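Hand-held gripper collection: what do your written rules say about soft objects?

Forum > Data collection > Procedures and standards
Page 1 of 1

urkow_bench
Posted Friday, 09:14

We are rewriting our operator rules for hand-held gripper work in homes. The present sheet was written for blocks, cups and boxes, all rigid, and it says three things about grasping: close until the object stops moving, lift clear, hold for 2 seconds before travelling. None of that works well for rubber toys, cloth or anything that deforms.

Draft wording for the soft section:

4.1 Close the fingers until the object is held against its own weight. Do not close further.
4.2 Grasp the thickest part of the body. Limbs, tails and strings are not grasp points unless the task card names them.
4.3 If the object swings after the lift, wait for it to settle before moving sideways.
4.4 A drop is kept and labelled as a drop. It is not deleted by the operator.

Comments welcome, mainly on 4.1 and 4.4.

pivotpin
Posted Friday, 09:40

4.1 can't be checked. "Held against its own weight" is a result. The operator needs something to do with the hand. We mark two trigger positions with paint on the tool and the rule names the position: first mark for soft, second mark for rigid. Reviewers can compare the recorded finger width with the mark afterwards.

4.4 I agree with.

urkow_bench
Posted Friday, 10:02

Paint marks assume one size of soft object. Ours go from a sponge down to small stretchy animals, and the first mark would leave the small ones on the floor.

M. Dervishi
Posted Friday, 11:27

I review for the Gemska sessions and would keep 4.1 roughly as drafted, with a check added. Our version reads: "The object must keep its resting shape outside the area of contact." A reviewer can judge that from the wrist view. Squeeze is fine between the pads. If the head of the toy bulges or the legs stand out sideways, the grasp was too hard and the episode is graded B.

Most of our soft objects are picks from a mixed tub of toys, rigid and soft together, and the operator is not told the order. 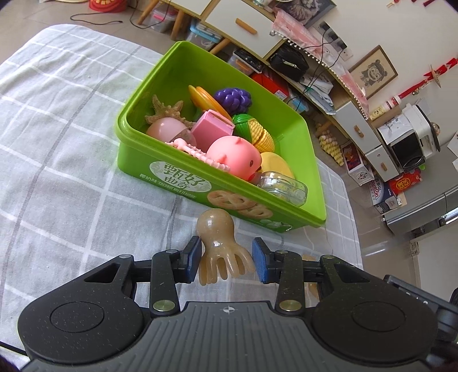 For that kind of task the rule on grasp point matters more than the rule on force. I went through 400 episodes in October and graded 83 of them B. Only 8 of those were for squeezing. Nearly all the rest were grasps by a limb, where the object then hung off to one side and brushed its neighbours on the way up. So I would move 4.2 to the top and make it 4.1.

pivotpin
Posted Friday, 11:51

Then your policy never learns to recover from a limb grasp. In a full tub the limb is often the only part you can reach. Grading those as B pushes operators to dig about for the body, and you get long episodes with a lot of contact that has no purpose.

M. Dervishi
Posted Friday, 12:08

B episodes are kept. The grade is a label and training can use it or ignore it. What I don't want is limb grasps mixed in with the A set without a mark on them.

Digging is covered elsewhere. Our limit is two approaches per object. After the second, the operator takes whatever grasp is available and says so in the notes field.

Lã
Posted Friday, 13:33

Two points from the standards side.

First, "thickest part" is not always right. A bunch of plastic grapes is thickest at the top and can be held there. A long soft object with a heavy end should be held nearer the heavy end. "Nearest the centre of weight" is the better wording and operators understand it after one demonstration.

Second, 4.3 needs a time limit. An operator told to wait for it to settle will wait as long as it takes, and a rubber object can bob for some time. We say: wait until the swing is smaller than the gap between the fingers, or 2 seconds, whichever comes first.

surnitz_ops
Posted Friday, 14:10

Disagree with waiting at all. People do not stop and wait when they carry something floppy. If you want natural motion, have them move slowly from the start. A pause in every episode teaches a pause.

Lã
Posted Friday, 14:22

That depends on whether the next step is a placement. For a free drop into a bin I would accept it. For placing on a marked square I would not – the release point drifts with the swing.

urkow_bench
Posted Friday, 15:46

Revised draft after the above:

4.1 Grasp nearest the centre of weight. If two approaches fail, take any safe grasp and record it in the notes.
4.2 Close until the object is held. Outside the contact area it must keep its resting shape.
4.3 Before a placement on a target, wait for the swing to die down, 2 seconds at most. Before a free drop, no wait.
4.4 Drops are kept and labelled.

pivotpin, I have left the trigger marks out of the rules and put them in the training notes as an aid for new operators.

pivotpin
Posted Friday, 16:05

Acceptable. I still think 4.2 will be graded differently by every reviewer. Have two of them grade the same batch before you issue it.

surnitz_ops
Posted Friday, 16:31

"Any safe grasp" needs a definition, or delete "safe".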